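Rules for Robots That Share a Kitchen

Last updated: 3 June 2024

A robot arm is a machine with motors in its joints. A motor does what its program tells it to do. If the program says "move left", the arm moves left, even if a person is standing there. For this reason, robots that work near people have rules.

Some of the rules are laws. Others are called standards. A standard is a long written document in which experts agree on a safe way to do something. There are standards for plugs, for bicycle helmets and for the gaps between the bars of a cot. There are also standards for robots. Factories have used them for many years. Kitchens are newer, and people are still working out which rules fit.

The first thing in a robot rulebook is usually a list of hazards. A hazard is anything that could cause harm. In a kitchen the list includes knives, hot pans, glass, hot water and the robot itself. At the Rowlands workshop in Pritdale, the list is written by Delyth Price and checked by Mali Harries. The person who writes the list may not be the person who checks it. The Rowlands kitchen list has 73 lines.

Next to each hazard goes a number for how bad the harm could be, and another for how likely it is. The two are multiplied. High scores are dealt with first.

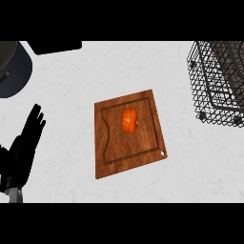

Engineers call the area a robot can reach its workspace. Inside the workspace, every object must be either something the robot is allowed to touch or something it must keep away from. Take a task in which the robot has to pick up a pepper. The orange pepper on the chopping board is the target. The dark blue pot and the wire basket are obstacles, and the program has to plan a path for the hand that misses both. It also has to plan for the arm behind the hand, because an elbow can knock a pot over as easily as a finger can.

Many tasks are tried in simulation first. A simulation is a copy of the kitchen inside a computer, with a copy of the robot in it. A crash there breaks nothing. The Rowlands rule is that a new task must be run 635 times in simulation before the real arm is switched on. Each failed run is written down with its cause.

A simulation is never an exact copy. Real peppers are squashy and some are lopsided. After the simulated runs, the real robot repeats the task at slow speed, with an adult holding the stop button.

The stop button is red, on a yellow background. It must be easy to reach. Pressing it must always stop the arm, whatever the program is doing. Letting go of the button must not start the arm again. A person has to check the area and then restart the robot on purpose. Bleddyn Ifans tests the button every morning before the robot does any work.

Rules for people in the robot kitchen:

Stay behind the floor line while the arm is powered.
Tie back long hair and take off scarves.
Do not put anything in the workspace during a task.
If something looks wrong, say "stop" loudly. You will not be in trouble if you were mistaken.

Words used on this page

Hazard: something that could cause harm.
Obstacle: an object the robot must not hit.
Standard: an agreed, written way of doing something.
Workspace: all the places a robot can reach.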